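**Pokix rolls out a new line of folding utility carts for home and shop**

PLETTON, April 10, 2020

I've been itching to share this one for months, and now I finally can! Pokix is adding four folding utility carts to its housewares and hardware range, and the first of them start shipping to stores in June.

If you've ever tried to wheel a cart over a door sill with a bag of potting soil on it, you know why we got started. My own cart (a freebie from years back, with one wheel that only turned left) was the one we took apart on the first morning. From there we went through 158 handle sketches, which sounds like a lot until you've had 70 of them voted down before lunch.

The carts come in two widths, each with either a flat deck or a raised lip. The bigger deck holds 254 pounds and the smaller one is built for everyday stuff like groceries, laundry and paint cans. Both fold with one foot pedal, and the handle drops down flat, so you can slide the whole thing behind a door or under a workbench. I keep mine next to the water heater and forget it's there.

Our friends at Oshima did the tooling for the frame, and they talked us out of a plastic latch that I really, really liked. They were right. The steel one closes with a nice solid click and you can work it with gloves on. Sisport will carry the line in 40 of its stores to begin with, and independent hardware dealers can order straight from us.

Colors are slate, red and a green that we argued over for weeks (I was on the green side, and I'm still happy about it). Spare wheels and handle grips will be sold separately, so one bad caster doesn't mean a whole new cart.
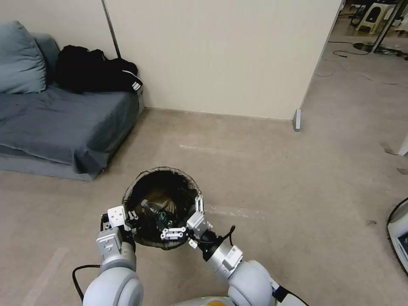

*A black trash can with its liner folded over the rim and a green-labeled bottle inside.*

Dealers who want a sample or a price sheet can write to the Pokix sales desk in Pletton. Please tell us which width you're after and whether you'd like the lip, and we'll get back to you with shipping dates.

###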